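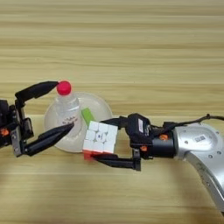
Call for participants: The Kitchen Table Book

We are making a book about the tables of Fledivness, Sturkum and Brotstead, and we'd love yours to be in it. Any table that gets used will do. It might have come down through three generations or it might have arrived flat in a box last spring with one screw short. Pale wood with the grain running straight across in bands of beige, tan and honey brown, and a bottle standing on it, is every bit as welcome as black oak with a hundred years of polish. Painted tables, tiled tables, folding tables, the marble one from the old dairy if anybody still has it: yes please to all of them!

The book will be put together over the winter at Mendes Print Room in Fledivness and we hope to have copies in our hands in May. We are looking for 40 households to take part. You don't need to be able to draw, write well or know a thing about furniture.

What taking part means

Each household gives us a rubbing of part of the tabletop, a short piece of writing, and an hour or so of conversation.

The rubbing is the part most people haven't done since school, and it is such a pleasure. You lay thin paper over the wood, hold it down, and go over it with the flat side of a wax crayon. Up come the grain, the knots, the knife marks, the place where somebody did their sums too hard through a single sheet of paper. We made a few trial ones over the summer and ended up doing the doors, the breadboard and the bench outside the print room as well. If your table is glass or very smooth there may not be much to rub, and in that case we'll help you draw round the things that usually sit on it. The outlines look lovely printed in one flat colour.

The writing can be as short as you like, up to a limit of 2000 words. Tell us where the table came from, who sits where, what has been made or mended or argued over on it, and what is under the tablecloth if there is one. Lists are fine. Recipes are fine. A piece by a child is fine and we hope to get several. If you'd prefer to talk, we'll come and write it down for you and bring it back for you to check.

The conversation is with two of us, at your table, at a time that suits you. We bring a small sound recorder and usually some biscuits. The recordings are for our own use while we edit, and after that you choose whether yours is kept in the Sturkum library collection or wiped.

Who can join

Anyone living in Fledivness, Sturkum or Brotstead, including the farms along the Brotstead road and the moorings. Shared houses count as one household, and so does a person on their own. We'd be very glad to hear from people who have moved here recently, from anybody who eats on a lap tray or a packing case, and from people who work at a table all day: dressmakers, model builders, bookkeepers, anyone who ices cakes. Under 18s need a parent or guardian to sign the form with them.

We are also keeping a few places for tables that don't belong to a household. The chapel tea table has already been promised to us. The staff room at the school would be good, and the long one in the back of the Brotstead boathouse, whoever is responsible for that.

Workshops

There are two kinds. The rubbing workshop is for everybody taking part and runs several times in the autumn, in all three villages, so you can pick the nearest. Each one takes up to 10 people and lasts a morning. Bring a piece of wood if you have one you like, and wear something you don't mind getting crayon on. Paper, wax and tape are provided, and you'll take home enough of each to do your own table.

The printing workshop comes later and is optional. It takes place at Mendes and you'll help ink and pull the pages that carry the rubbings. The big press is heavy work and gets turned by two people at a time, but there is also folding, collating and sewing to be done sitting down. If you've never sewn a book section before, it takes one go to learn and then it's hard to stop.

The print room is on the ground floor with a level entrance and a toilet on the same floor. The Sturkum sessions are upstairs and there is no lift, so please choose one of the other two if stairs are difficult. We can arrange lifts in somebody's car between the villages if you let us know early enough.

What you get

Two copies of the finished book, your original rubbing back in a card sleeve, and a place at the launch supper, which will be eaten at as many of the tables as we can carry to one room. We'll pay bus fares to the workshops. There is no fee to join, and we aren't able to pay one either.

You keep the rights in your own words and rubbing. We ask only for permission to print them in the book and to show them on the walls at the launch. Surnames and addresses will not be printed. If you change your mind before the pages go to press, tell us and we'll take yours out.

How to apply

Pick up a form from the print room, the Sturkum library desk or the shop in Brotstead, or write to us on any piece of paper with the following:

Your name and how to reach you
Which village you're in
A sentence or two about the table
What it's made of, if you know
Which workshop village suits you best
Anything we should know about access, allergies (ours include a print room cat) or languages you'd like to write in

Please don't worry about making the table sound interesting. We'd honestly be happy with "brown, wobbles".

Forms can be handed in at any of the three places above. We'll take households in the order they come to us, while trying to keep a fair spread across the villages, and everyone will get a reply either way. If we fill up there will be a waiting list, and people on it are still welcome at the printing workshop.

Posted Sep 3, 2025
Mendes Print Room, Fledivness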